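Home | Stories | Food & Garden | Travel | Subscribe

Filed under: Slow Living

The long patience of sourdough country

Last updated September 2021

By Leobardo Jaramillo

The road into Erneck drops so suddenly off the plateau that you smell the town before you see it. I'd been driving since before dawn with the window down and a thermos of bad coffee between my knees, and somewhere past the last cattle grid the air changed from dust and gum leaves to something sweeter and a bit scorched, like toast made by a person who's been called to the telephone. I was still two bends from the main street. By the time I'd parked outside the old produce store I was so hungry I left the keys in the ignition.

People have been baking sourdough in this valley for as long as there has been a mill to grind for them, and they go about it with very little fuss. You won't find the bread described on a chalkboard. At Barros, the bakery on the corner opposite the post office, there's one kind of loaf, in one size, and when the shelves are bare they turn the sign around and go home for a sleep. The first time I visited, years ago, I arrived mid-morning and bought the last one from a woman who apologised for its colour. It was the colour of a good saddle. I ate half of it in the car, without butter, tearing bits off at the traffic lights (well, the traffic light – there's only the one).

This time I'd arranged to come properly, and stay, and get up at the right hour. The right hour at Barros is a little after midnight. The oven is a brick one, fired with ironbark and whatever orchard prunings the neighbours drop off, and it needs a long while to take up its heat and then a good while more to settle down again. Flour comes from Ikitz, the mill on the creek, in paper sacks with the tops folded and stitched. It's a greyer, rougher flour than you'd buy at the supermarket, and it drinks more water than you think it ought to. I was given a tub of dough to fold and told to stop when it stopped arguing with me. I've been making bread at home since my children were small and I would have said I knew what that meant. I didn't, quite.

What struck me most, standing there with my sleeves wet to the elbow, was how much of the night was spent waiting. There was tea, and then more tea. A radio played country songs very low. We talked about rain, and about whose daughter was home from the city, and about whether the footy club would ever get its roof fixed. The dough sat under its cloths and did what it was going to do. I'd imagined a kind of hurry to the work, flour flying and trays clattering, and there was some of that near the end, but the greater part of a baker's skill in Erneck seems to lie in leaving things alone.

I asked about the starter, naturally, because visitors always do, and got the shrug that visitors always get. It came from Hudia, the next town over, in a jam jar, in somebody's grandmother's handbag. Or it was begun fresh after the flood. Both stories were told to me on the same night by people standing an arm's length apart, and neither of them seemed bothered by the other. In January, when the valley bakes and even the dogs won't cross the road, it gets fed twice as often and kept down in the cellar with the potatoes. In winter it lives on the shelf above the oven door and is more or less forgotten until it's wanted.

A loaf weighs 800 grams when it goes in. I know because I was trusted with the scales for a while, until my enthusiasm for accuracy began to hold up the line and I was moved along, very kindly, to sweeping.

By sunrise there was a queue along the veranda, school jumpers and work boots and one elderly gentleman in a dressing gown and a very nice hat. I stood behind the counter wrapping loaves in paper and feeling far more useful than I was. When the last one had gone I walked down to the creek with a heel of bread in my pocket, sat on the bank below the mill and watched the fog come off the water. My arms ached for two days afterwards – a pleasant sort of ache, the kind you mention to people.
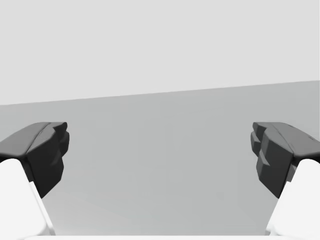 Getting there and eating well

Erneck is best reached by car, coming down from the plateau, and the last stretch is steep enough that I'd save it for daylight. Barros opens at sunrise and closes when the bread is gone, so go early and bring cash. Ikitz sells flour from the side door, and if you ask nicely they'll tell you which sack was milled most recently. There are 10 rooms above the pub in Hudia, plain and clean, with a shared kitchen where you can make toast at any hour you like. Take marmalade.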